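Ticket 1705, Hulent shop, order form. Opened by Nadine Twal

OK so I'm back on this one! The size drop-down on our team order page still resets to Small whenever somebody goes back to fix their address. I've had 6 parents write to me since Sunday, and one of them got 13 Smalls (oops).
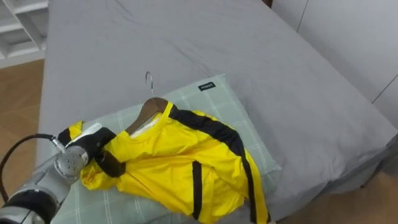
I cleared the cache, turned off the Rizk coupon add-on and tried again in a private window – same thing every time. With the Diruteo theme switched off it keeps the size just fine, so I'm leaving it off for now. Can you take a look at the theme?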